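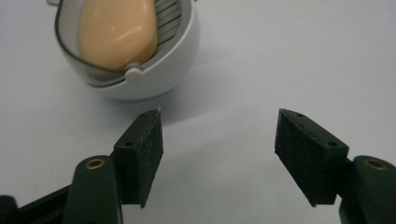

Flinis is a software package for estimating grasp width in parallel-jaw grippers from a single wrist-view camera. It was developed at Clekham for manipulation research and is used both with hand-held grippers during demonstration recording and with robot arms during playback. Version 2 was released in September 2021.

Overview

Flinis reports the distance between the inner faces of the two finger pads for each camera image. The value is stored with the image and later serves as the width command for a learned controller. No encoder is required in the gripper, which keeps the hand-held unit light and free of wiring.

Method

The finger detector searches the lower half of the image, where the fingers enter the view. It locates fixed features on each finger, such as a metal eyelet or the screw holes of a pad, and fits a rigid finger model to them. Width is computed from the two fitted poses and the camera calibration. Early builds used the outline of the pad instead. This was dropped after fibrous pad coverings produced an unstable edge as they frayed.

A second stage separates the fingers from the background. Plain, pale tabletops give the cleanest result. Transparent parts, such as the smoked lid of a soap dish, are harder – the boundary may follow the lid, its shadow or the object behind it. Flinis marks these regions as uncertain and passes them to the planner with a lower weight.

Calibration

The gripper is opened and closed fully while the package records 1,000 images. The two end positions set the limits of the width scale. Calibration must be repeated when a pad is replaced or the camera mount is moved.

Integration

The Brudeck planner reads Flinis output directly. Other planners use a plain text log with one line per image. A plug-in for the Rojanasak annotation tool, added in March, displays the fitted finger model over the recording and allows manual correction.

Limitations

The estimate fails when an object hides the features on either finger. In that case the last valid width is held and a flag is set. Flinis does not measure contact force, and a closed width is not treated as evidence of a successful grasp.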